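Field diary | Water & Wells
Thursday, November
By Abrehet Wako

Up at Clurnovport before seven. Frost on the well caps along the east road, so I started with the deep monitoring well behind the pump house and left the shallow ones until the sun was on them. Static level in the deep well was 66 feet below the top of casing, unchanged from my last visit. Purged until conductivity and pH held steady over three readings, then filled the bottles. The turbidity meter needed a second calibration. The first standard had a scratch on the vial and read high.

The residential round went slower. At the first house the sample tap sits downstream of the softener, and the bypass valve was seized. I drew from the pressure tank drain instead and wrote that on the chain-of-custody form. The lab will want to know, because the softener changes the hardness and sodium numbers but has little bearing on nitrate. The owner asked whether his water was safe. I told him what the last report said and that I would not guess about the next one.

Nitrate is the reason for all of this. The old fertilizer works at Toden drained to an unlined pond for years, and the plume has been moving south under the Araya road since before anyone drilled there. Two of the private wells were over the limit in the spring round. Both are shallow, both have steel casing, and one has no grout seal that I can find in the driller's log. My own view is that the seal matters as much as the plume at that address. A dye test would settle it, and I have asked for one twice. 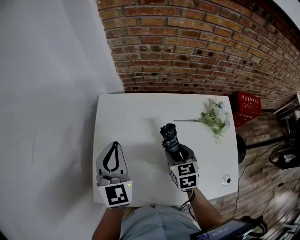 Would deeper private wells fix the problem? They would help for a time, but every new borehole through the clay is a possible path for the shallow water to get down to the clean zone.

That was the main point I put in my notes for the Tranelport meeting. The proposal on the table is a public main from the Tranelport system, with service lines to each lot and the private wells abandoned and sealed afterward. The draft has the new supply well finished at 415 feet, in sandstone, with casing grouted to 350. I have no argument with the depth. I would like to see a longer pump test than the one they ran, with the Araya wells logged at the same time, so we know whether drawdown reaches that far.

Costs were left blank in the copy I got. So was the question of who pays for sealing, and people will ask that first.

Afternoon: coolers repacked with fresh ice, bottles dropped at the lab a little after three, temperature blank within range. One bottle cap was cracked and I listed that sample as rejected. It has to be taken again, from the house with the blue mailbox, and the owner is only home in the mornings.

To do: order tubing, replace the scratched vial, copy the driller's log for the file, call again about the dye test. Penetrating oil for that bypass valve.

Last updated: November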